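# Two grippers, one week and a lot of crisp packets

I've had the Unerar hand gripper on my desk since Thursday and I already have opinions.
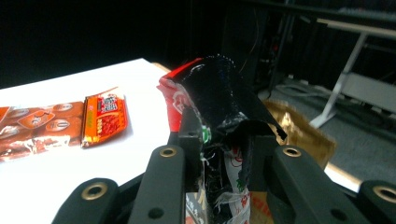 It's the second one I've tried this winter. The first was the Wava, which I moaned about at length back in December, and a few of you wrote to say I'd been unfair to it. Maybe! I'd been using it on mugs and blocks and the odd tennis ball, and it was fine at all of those, and I think I got bored and took it out on the gripper. So this time I wanted something properly annoying to pick up, and there isn't much more annoying than snack packaging. It's shiny, it's slippery, it folds when you don't want it to and springs back when you do. Also I had plenty of it lying about.

The way I work is dead simple. You hold the gripper in your hand, squeeze the trigger, and a camera on the tool sees more or less what the fingers are up to. Every go gets saved as a clip. Later on I feed a batch of clips to the little arm (it's a Zondik, the older model with the noisy wrist) and see what it makes of them. That means my own clumsiness matters quite a bit, as the arm copies my bad habits along with the good ones. I've spent a good while learning to stop twisting my hand at the last second, and I still do it when I'm tired.

## How it feels in the hand

Lighter than the Wava, for a start. I could do a full hour with the Unerar before my forearm started grumbling, where the Wava had me shaking my arm out after twenty-odd minutes. The trigger has a longer pull, though, and it took me most of the first evening to get used to that. With the Wava you squeeze a bit and it's shut. With the Unerar you squeeze, and squeeze, and then it's shut, and if you're used to the other one you'll keep lifting too early and coming up with nothing. I did this over and over and said some things the microphone picked up.

Once your hand learns it, that long pull is lovely. You get a lot more say over how hard you're holding. A bag with nothing in it wants hardly any squeeze, a full packet of biscuits wants a firm one, and you can feel your way between the two. I'd never have called the Wava rough before, but going back to it afterwards felt like wearing oven gloves.

The fingers themselves are on the chunky side, and that's my first real grumble. They're black, they're big, and from the camera's point of view they take up a fair chunk of what it can see. For something tall like a crumpled bag, no bother, it sticks up past the fingers and you've got plenty to look at. For a flat little packet lying on the table you're going in half blind, and I found myself leaning round to check with my own eyes, which is cheating, because the arm can't lean round.

## The flat packet problem

Let me go on about this for a minute, because it ate my whole weekend.

A crumpled bag is easy. There's always a lump or a fold to pinch. But a wrapper lying flat on a smooth white table gives you nothing to get hold of, and both grippers struggled. With the Wava I could sort of scrape one finger along the table and get underneath, since the tips are thin. The Unerar's tips are rounder and they just push the thing along. I chased one biscuit wrapper the entire length of the table like a very slow game of air hockey.

What worked in the end was going for the middle and not the edge. Press down gently with both fingers open a little way, then close, and the plastic bunches up between them into a ridge you can grab. Looks daft, works nicely. I did 28 tries like that and dropped 7, and I was chuffed to bits. Scraping from the edge I gave up on after five, all misses.

I also tried turning the lights down, thinking the shine on the wrappers might be confusing things. It helped the clips a bit and it made me walk into the table leg, so the lights went back up.

## The camera side of things

Both grippers take the same sort of wide camera, so I swapped mine straight across, and I'd say the view is better on the Unerar once you've stopped sulking about the fingers. It sits right behind them, close in, and everything between the fingers stays put in the picture wherever you wave your hand. On the Wava the mount had a bit of wobble that I'd never noticed until it was gone. I went back through my old clips and there it was, a tiny shiver every time I closed the fingers. I've got 511 of those clips on the drive and now I'm wondering how many are worth keeping. I'll be looking at that with a large pot of tea and a bad attitude.

Shiny things are still a pain with any camera. Gold and silver wrapping is the worst of the lot, and black glossy stuff isn't far behind: it goes from nearly nothing to a white glare as you turn it. I thought about leaving the shiny ones out. Then I thought, well, people's kitchens are full of them, and an arm that can only tidy up dull cardboard isn't much use to anyone.

## And the controller

I nearly forgot. The box that runs the Zondik finally got swapped as well, for a Breathnach one I bought second-hand. Setting it up was a misery (two evenings, three cables that all looked the same, one of which was wrong) but it's been steady ever since. The old box used to lose touch with the arm every so often and leave it hanging in mid-air holding a packet, looking thoughtful. I haven't had that once so far. Fingers crossed, the gripper's included.

## So which one?

If you're mostly picking up solid things, keep your Wava. It's quick, the thin tips are handy, and you can wedge a bit of foam in the camera mount to stop the wobble (I should have done that months ago). For bags, wrappers and anything else that squashes, I'd have the Unerar, long trigger and all. I'm holding on to both for now. I've half a mind to see whether the thin tips can be made to fit the Unerar, and the screws do look close enough to get my hopes up.

Next on the list is getting it to drop things in a bin without the bag clinging to one finger. Static, I reckon. If you've cracked that one, the comments are open and I'm all ears.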